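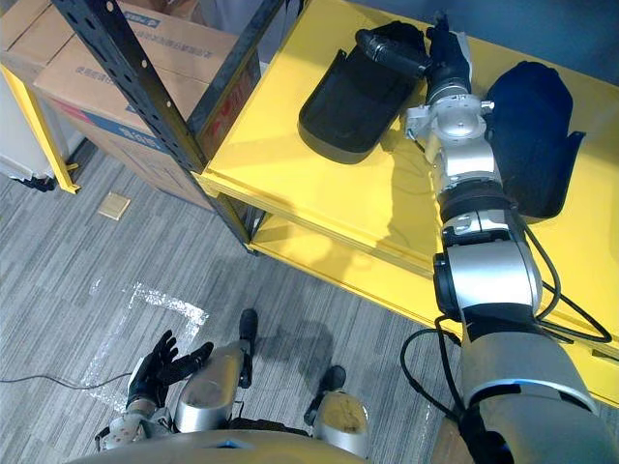 Section 4 of the Stirell guide covers payout rules, the part of an affiliate programme where money leaves your account and goes to somebody else's. Set them up before you approve a single partner. A payout rule sits over your commission rates the way a hand rests on a black curved cover on a yellow shelf: it touches only the top layer, and whatever is underneath stays as you left it. If your rates are wrong, a payout rule will faithfully pay the wrong amount on time.

4.1 Creating a payout rule

1. Open Partners, then Payouts, then New rule.
2. Give the rule a name you will recognise in October. "Test2final" has been taken, several times, by your colleagues.
3. Choose a holding period. The default is 30 days. Sales refunded inside this period are removed from the partner's balance.
4. Enter a minimum payout. Balances below it roll over to the next run.
5. Pick the partner groups the rule applies to. A partner in two groups gets the rule higher up the list.
6. Press Preview. Read the preview.
7. Press Save. The rule takes effect at the next run, at six in the morning.

Note: Preview shows up to 196 partners per page. The total at the foot is for that page only – the grand total lives under Summary, for reasons lost to an early version.

4.2 Worked preview

A shop called Plillura has one rule and two partners waiting to be paid. Nikola Vlachou has a cleared balance of £3,372 and will be paid in full. Reginald Oyelaran has £18 against a minimum of £25, so his balance rolls over. He will get an automatic email saying so, which you may want to reword. The stock version has the warmth of a parking notice.

4.3 Changing a rule later

1. Open the rule and press Edit.
2. Make your change and fill in the Reason box. A full stop is accepted as a reason but will not help you much in a dispute.
3. Choose whether to notify partners. Yes is the polite answer, particularly if you have just lengthened the holding period.

Caution: Deleting a rule does not cancel a run already in progress. To stop a run, use Pause all payouts on the Summary page, and do it before pressing anything else.

Caution: Accounts imported from Jumelau arrive with a holding period of zero. Check every one before the first run.

For tax forms and foreign currencies, go to Section 5.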